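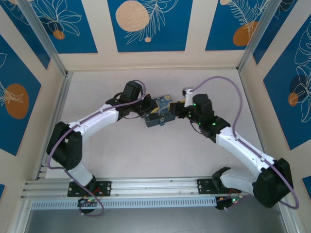 Small boxes are where good intentions go to be forgotten, according to Bheki Visser, who wrote to this page after our January column on household storage and asked why an institution concerned with orderly homes should defend the keeping of decorative boxes at all. Visser's letter was courteous and its complaint was serious. A box with a pretty lid, it argued, hides what an open tray would force its owner to deal with.

The objection deserves a full answer. The Rampersad Household Library has received 2,484 letters on storage, and the small box is the subject on which correspondents disagree most sharply. Many report that they own several and could not say what is inside them. We accept that evidence. We do not accept that the box is at fault.

A compact box sets a limit. It will hold a few keys, a watch, a spare button in its paper envelope, and then it is full. A drawer sets no such limit, and it is in drawers that most households lose their scissors. The limit works only if it is respected, and for that reason we recommend that each box be given a single purpose and emptied on a fixed date twice a year. The task takes 2 minutes.

Decoration is the second point in dispute. Visser would prefer plain containers, labeled, on a closed shelf. This suits a workshop or a supply room. In a bedroom or a front hall the case is different, as an object that stands in view ought to be worth looking at. A printed pattern in blue swirls with a little yellow, in the manner of a starry night, gives a dresser some color and is easily recognized across a room. A person who keeps earrings in the blue box does not need a label. A knob helps as well – a lid or drawer that is awkward to open will soon have things piled on top of it.

We would add a caution on quantity. The Skunitz household survey, which our members completed last year, found homes with 60 or more small containers of one kind or another. No system of purposes can survive that number. Those who have reached it should begin by giving boxes away, empty, before buying anything further.

Visser has agreed to try a single box by the front door, for keys only, and to write again in January.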